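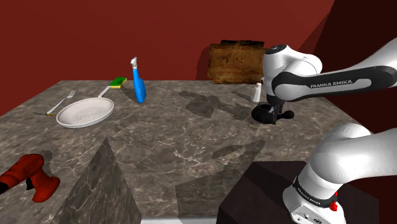

A black mug over a marble countertop.

I own 23 mugs and I drink out of one of them. The other 22 sit in the cupboard over the sink, stacked in wobbly towers, and every morning I move a few of them out of the way to get to mine. I've been doing this for years, so take what follows from somebody who knows the problem from the inside.

People should stop giving mugs as presents. There, I said it!

I know why we do it. A mug is cheap, it fits in a gift bag, and everyone drinks something. When I left my old job in Ondham I got three (one had the town bridge on it, which I crossed twice a day and never liked). My aunt brings me one from every vacation. The one from Cestov is so thick at the rim that drinking from it feels like sipping over a garden wall. And I can't get rid of it, because she checks.

That's my real complaint, I guess. A box of chocolates is gone by the weekend and you say thank you and that's the end of it. A mug hangs around asking to be loved. You feel bad when you skip it, and you feel worse when you put it in the donation bag, so it goes to the back of the shelf and you buy another shelf. I have bought another shelf.

Somebody at work told me I should rotate them, one a day, so they all get a turn. I lasted until the second morning. My regular mug is plain and a bit small and I paid for it myself at a closing-down sale in Pisska, and coffee tastes right in it. I don't think a person needs to defend that. We don't ask anybody to rotate their pillow.

So bring me soup. Bring me a plant I'll probably kill by September, or half a cake, or batteries, I'd be thrilled with batteries. If you really must bring a mug, take one of mine home with you when you leave. The thick one's fine, I'll tell my aunt it broke.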